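Evaluating the Drikico Starter Gripper Kit for Small-Parts Packing
Final report, Automation Lab II
Hidayah Purba

1. What we were sold

The Drikico kit costs 596 dollars through the reseller, Stalstead, and promises "packing-ready out of the box." The box also contained 11 loose screws and a hex key that fit most of them. The next model up, from Tramisport, is 2,819 dollars, so the department's choice was made before I wrote a word of my proposal.

My question was narrow: can the kit pick up the awkward items in an accessory pack and put them in a tray without a student standing by to apologize to it?

2. Setup

The manual allows an hour for mounting and calibration. I needed an afternoon, most of it spent on a menu called Finger Home, which has two settings that do the same thing. Support answered my email in January with a link to the manual.

3. Results

I logged 162 pick attempts. Small cartons were dull, in the good sense. Power cords were where the brochure and I parted ways. A bundled cord is stiff at the tie and floppy everywhere else, and the default grip routine treats it as a block. Closing on the tie gave the best results by a wide margin. Closing on the loops mostly rearranged them.

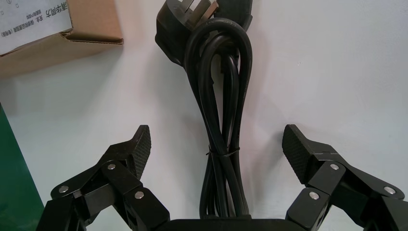
Page last modified: January, 4:40 pm

With the fingers open and the pads level with the cable tie, the approach is the one I ended up recommending. The plug head is the heavy end, so a low grip lets it swing, and the textured pads can only do so much about that.

4. Verdict

Worth buying for teaching, if the course budget includes the afternoon. I would not put it on a real packing line, and I would ask Drikico to add a cord preset before using the word "ready" again. Slow closing speed should be the default – it currently sits three menus down, under Advanced.

Raw logs are in the course folder under Pētersons, the name of our bench.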